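Two-Arm Workcells: Buying and Budgeting FAQ
Divwood Automation Purchasing

Who should I contact before raising a request?
Effie Shearer handles quotes. Struan Mowat signs off on floor space and power. Requests that reach Effie without a floor plan are returned.

What does the base quote include?
Two arms, two wrist mounts, one controller, and the table. Grippers, spare fingers, and cables are quoted as separate lines.

How long is delivery?
Up to 16 weeks from Merkden after the deposit clears. Orders for use in March should be placed before the fall budget closes.

Should we lease or buy?
Lease if the project runs under two years. The Yip lease covers the arms and controller only – grippers are treated as wear parts and must be bought.

How much should we set aside for spares?
Plan on 15 percent of the gripper line in the first year and 5 percent of the arm line. Cables and connectors at the wrist come out of the gripper line.

Can we budget for one arm now and add the second later?
Yes, but the second arm needs its own mount and a new calibration visit. Thulani Molefe priced both routes last year, and the split order cost 14 percent more.

Do soft items need different grippers?
Usually not. They need more setup time. Bags, pouches, and clothing change shape when gripped, so one arm generally has to hold the item while the other works inside it.

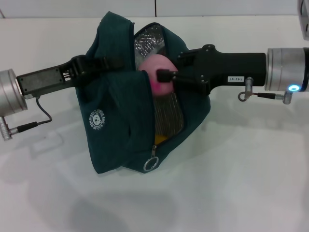
Budget setup hours for each type of item and do not carry over the figure from rigid parts. Finger pads are a separate line on the Zelo price list and can be added after the main order.

Is training included?
One session for two operators. Further sessions are booked through Keir MacRitchie and charged to the requesting team.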